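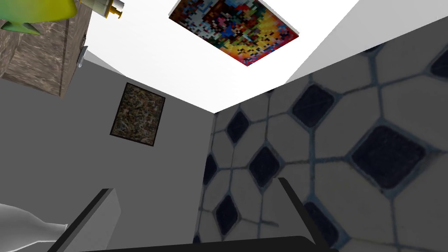

Page last changed: April 2019

Section 11. Importing a supporter list and deciding who may write to it

Read this section before you upload anything. Vuvent calls this process "one-click movement building." It takes a good deal more than one click, and whether a movement comes out the other end is a matter for you and your members. What you will have is a list of people and a way of sending them messages.

Before you start

You need an administrator login, your list saved as a CSV file, and a written decision from your group on who is allowed to speak in its name. The software will let you skip the last of these. Lumport Neighbors for Open Budgets skipped it during last year's primary, and two members endorsed different candidates from the same account on the same evening.

Importing the list

1. Log in and open People, then Import.

2. Choose your file. The column headings must be in the first row. If they are in the second row under a slogan, as in many lists handed over by campaigns, delete the slogan.

3. Match each column to a field. Vuvent guesses at the matches and marks its guesses in green. Green means it has made a guess. Check every one, especially ward and precinct, which it mixes up.

4. Set Support Level to Unknown for everyone who has not told you otherwise in person or in writing. The default is Leaning. We have asked Imai, who sell the program, why a stranger on a sign-in sheet should count as leaning toward anything, and we were told it "keeps the dashboard lively."

5. Click Preview. Look through the first 21 rows, which is all it will show you.

6. Click Import and leave the window open until the bar is gone.

Caution: There is no Undo. If you import the wrong file, you must remove the records by tag, so give each import its own tag in the box below the preview.

Note: A file of more than 230 rows is split into batches. The batches do not always finish in order. Wait for the last one before you search for anybody.

Setting who may send

Any grassroots group that says it has no leaders still has whoever knows the password. Better to see it on the screen.

7. Open Settings, then Voices. Each person listed has one of 3 roles: Reader, Drafter or Sender.

8. Change everyone to Reader. New accounts arrive as Senders, whatever the sales sheet says about safe defaults.

9. Promote only the people named in your written decision.

10. Turn on Second Approval. A message then waits until another Sender has opened it and clicked Approve. Hok-lam Poon tested this for us and found that a Sender with two email addresses can approve his own message. Allow one address per person.

11. Turn off Allow Partner Messages. With it on, any allied organization you have linked can write to your list under your group's name. National groups are fond of this setting. Ask what they plan to send, and ask to see it.
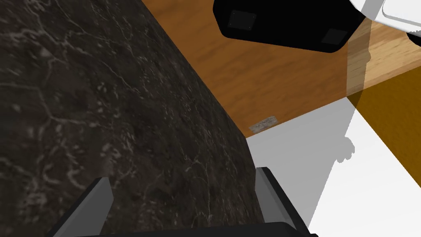

Dark veined stone beside wood grain.

Testing

12. Make a list called Test that holds only your Senders.

13. Draft a short message with no endorsement, no request for money and no candidate's name in it. Test messages do get out.

14. Send it and check that the From line shows the group's name as you spell it. If it shows Loren, you are still on the trial template, and Loren is the made-up senator who comes with it. Go to Settings, Identity, and type over her.

15. Reply to the message from an ordinary mailbox and find out where the reply goes. If no member of your group receives it, fix that before you write to a single voter.

About the Momentum Score

After the import a number appears at the top right. It rises when you send messages, including messages that are never opened. Yasuo Kudo raised ours by writing to himself. We do not recommend quoting it to reporters, to members or to anyone running for office. To hide it, open Display and clear the box marked Show Momentum. It comes back after updates.

If something goes wrong

Import stops halfway: close the window, remove the records by tag, and start again from step 2.

A person appears twice: merge the records by hand. Merge All joins people who share a last name and a street.

A message went out that should not have: the Recall button only hides it from your own Sent folder. Write to the list and say so plainly, then go back to step 8.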